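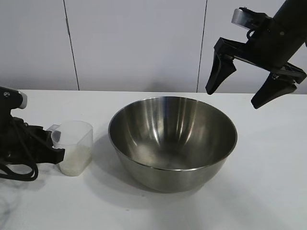

Herndale Test Kitchen, Equipment and Methods Group

Section 4. Setting Up the Trerkik Bench Scale

Revised 06/02/2026. Prepared by Nives Zanetti.

4.1 Placement

1. Set the scale on a level, rigid surface away from fans and open windows.
2. Turn the four feet until the bubble sits inside the ring on the level indicator.
3. Connect the power adapter to the scale, then to the wall outlet.
4. Press ON. The display runs through all segments and settles at 0 g.
5. Leave the scale on for 13 minutes before calibrating.

Note: The reading may drift during warm-up. Do not press ZERO until the 13 minutes have passed.

4.2 Calibration

1. Remove everything from the pan.
2. Hold CAL until the display shows C-0, then release.
3. When C-2 appears, place the 2 kg reference weight in the center of the pan.
4. Wait for the stable mark. The display shows PASS or ERR.
5. Remove the weight and return it to its case.

If ERR appears, check the level and repeat from step 1. After a second ERR, tag the scale and write to Jennylyn Pangilinan, Equipment Desk.

CAUTION: Handle the reference weight with the cloth supplied. Skin oil changes its mass.

4.3 Weighing in a container

1. Place the empty container on the pan. A stainless steel mixing bowl is suitable if its base sits fully inside the pan edge.
2. Record the container weight on the batch sheet.
3. Press TARE. The display returns to 0 g.
4. Add the ingredient slowly. Stop short of the target and finish with a spoon.
5. Record the net weight once the stable mark shows.

Note: The TARE value is lost when the scale is switched off. If a container weighs 835 g, the display reads -835 g when it is lifted off after taring. A different figure means the zero has moved; tare again and reweigh.

CAUTION: Container and contents count together toward the capacity printed on the rating plate.

4.4 Cleaning

Unplug the adapter. Lift off the pan and wash it by hand. Wipe the housing with a damp cloth. Do not spray liquid on the keypad.

The next full inspection is due in April. Spare feet and pans are listed under Clandulero in the parts index.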